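okay so I finally did the thing I've been threatening to do since March and tracked every egg I bought, cooked, dropped and gave away. thread, because my group chat has muted me

---

Background: I moved to Rivilport for work and the only grocery store I can walk to is the Guvmont on the corner, where eggs come in one kind and one price. Then a coworker told me about the Cerine farm stand out past the water tower. You leave cash in a coffee can, you take a flat. I was not prepared for what this would do to my personality.

---

First flat, I made scrambled eggs the way I've always made them (high heat, butter, a fork, impatience) and they were fine! They were eggs! But the yolks were so orange that I felt bad about the fork. So I went and read a bunch of old cookbooks from the library and fell straight down the hole.

---

Things I believed about eggs in January that I don't believe anymore:

- brown ones taste different
- you have to add milk to scrambled eggs
- the fresher the better for everything

That last one got me good. I hard boiled a dozen that were a day old and peeling them was like trying to take wallpaper off a golf ball. Lost half the white. Now I write the date on the carton in Sharpie and the boiling eggs have to sit in the fridge a week or more before I touch them.

---

Steaming them is better than boiling, by the way. Inch of water, basket, lid on, timer. I do 7 minutes for jammy and then straight into a bowl of ice. My mom thinks this is fussy. My mom also boils hers for as long as it takes to vacuum the downstairs, so.

---

Okay the omelet phase. This went on for weeks and I'm still kind of in it. I did the French kind first, where you shake the pan and stir like crazy and roll it onto the plate with no brown on it at all. I wanted that so bad. What I got, over and over, was a nice folded scramble. Tasted great! Looked like a sock.

---

Then my neighbor Admasu (hi Admasu, I know you lurk) said if rolling was my problem I should try the Japanese rolled kind, because you do it in thin layers and every layer is another chance to fix the one before. Which is the most encouraging thing anyone has said to me about cooking.

---

So, tamagoyaki. Eggs, a little dashi, a little sugar, soy sauce if you want it. I strain mine because I hate the stringy bits. Oil the pan with a folded paper towel, pour a thin layer, wait till it's mostly set but still shiny on top, roll it toward you, push it back, oil again, pour again, and LIFT THE ROLL so the new egg runs underneath. I skipped the lifting for my first three and wondered why they came apart like a paperback in a bathtub.

---

Heat was the other thing. I kept going too low because I was scared of browning, and then the layers just sit there and go rubbery. Medium. If a drop of egg sizzles when you touch it to the pan, go. If it sits there quietly, wait.

---

And I do like the rectangular pan for this. You can 100% do it in a round skillet and trim the ends (cook's snack) but the straight sides do a lot of the work for you. Countertop induction burner, little teal pan with a wooden handle, plate close by, ready to roll. 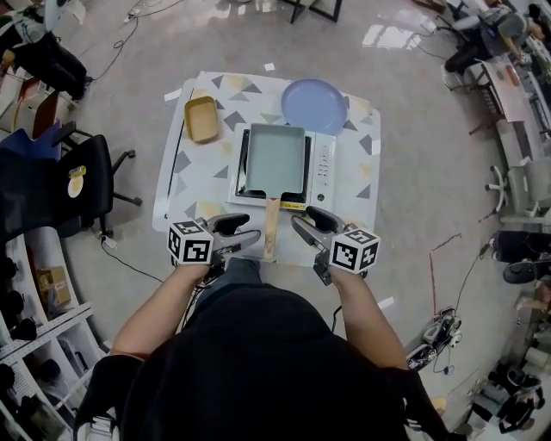
Fasil Lemma wrote back that I'm wrong about the sugar, that his never has any, and that if I want it to roll clean I should use less dashi and let the eggs come up to room temperature before I beat them.

---

Fasil I tried the room temp part this morning and ugh, fine, yes. The mixture went smooth way faster and I had fewer weird streaks of white. The sugar stays though. You can pry it out of my hands.

---

Less dashi I'm still deciding on. It did roll easier. It was also less juicy in the middle and juicy in the middle is my favorite part! Might split the difference next time and report back.

---

Oh, and the actual tracking, for the two of you who asked. Grand total is 428 eggs, counting the ones I handed off to people at work and one full flat that slid off the passenger seat when I braked for a goose. We don't talk about the goose.

---

Next up is custard, I think? Steamed, savory, in a cup. If you have a ratio you swear by, send it, I've got most of a flat in the fridge and the stand reopens tomorrow at 8am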